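Crates That Come Back

Most households in Ircombe that moved this July did it without buying a single box. They rented plastic crates from Bukard, a small outfit that delivers them on Sunday and picks them up when the unpacking is done.

A standard order is 30 crates. They go out clean and nested, and they have to come back the same way. Each one is rated to carry 30 pounds of books, pans or tools. Customers who load more than that usually find out on the stairs.

Cardboard hasn't gone away. Pillows, lampshades and winter coats still travel well in it, and a tall carton costs little. But boxes get soft in a wet van, and the flaps stop holding after the second or third move. A crate with a rolled rim and ribbed walls can be stacked five high and left in a garage for a month.

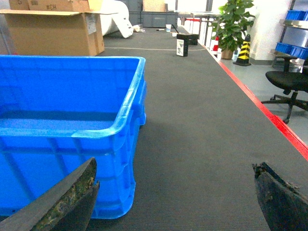
Do you need padding inside a hard crate?
For dishes and glass, use as much as you would in a box. The walls don't give, so cups knock against them. Line the bottom with foam, stand plates on edge and fill the gaps with towels.

Labels are the other thing people ask about. Marker wipes off smooth plastic, so Bukard hands out paper tags and asks that tape stay off the crates altogether. On cardboard, a couple of handwritten letters for the room will do — write them on the side, where they show in a stack.

The company now keeps 200 crates in rotation. In the last week of the month, nearly all of them are out.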